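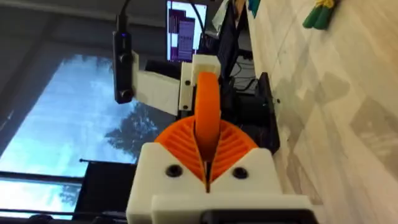

Hormigas en la cocina, segundo verano

Ya escribí en enero que la casa nueva tiene un patio muy bonito y muchas grietas. En enero las grietas no me molestaban. Ahora, con el calor, por una de ellas entran las hormigas, siempre la misma fila, desde el marco de la ventana hasta el armario donde guardo el azúcar.

El verano pasado hice lo que hace todo el mundo: matarlas con un trapo y enfadarme. Al día siguiente había las mismas o más. Este año quise tener más paciencia y primero las seguí con los ojos durante una tarde entera, hasta encontrar por dónde salían. El agujero estaba detrás del tubo del fregadero, tan pequeño que no cabía ni la punta de un lápiz.

Lo que hice después fue esto. Lavé todo el camino con agua y vinagre blanco, mitad y mitad, para quitar el olor que ellas siguen. Preparé un cebo con 125 ml de agua templada, 40 gramos de azúcar y una cucharadita pequeña de ácido bórico, y lo puse en tapas de frasco con un poco de algodón. Las tapas las dejé dentro del mueble cerrado, porque el ácido bórico es tóxico y no se debe dejar al alcance de niños ni de animales.
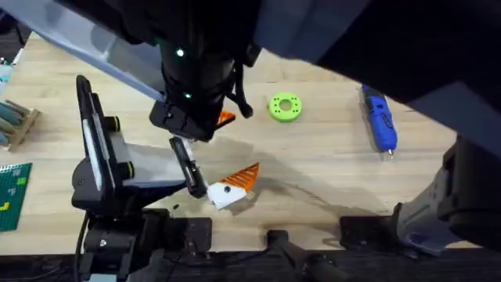

El blanco y el naranja, sobre la mesa de madera clara.

Los primeros 2 días vinieron muchísimas y casi tiré todo a la basura. Mi vecina me dijo que esperara, que tienen que llevar el cebo al nido, y tenía razón. Al final de la semana quedaban unas pocas perdidas. Entonces cerré el agujero con silicona Merkach, que compré en la ferretería Loneo, y puse otra línea fina debajo de la ventana.

También probé la canela molida y no vi ninguna diferencia - las hormigas pasaban por encima como si nada. Quizás la mía era demasiado vieja.

Me falta todavía el patio, donde hay un nido grande junto a la maceta del limonero. Allí no quiero usar cebo, por las abejas, y voy a intentar solo con agua muy caliente, lejos de las raíces. Si alguien lo ha hecho con un limón en maceta, que me escriba, por favor.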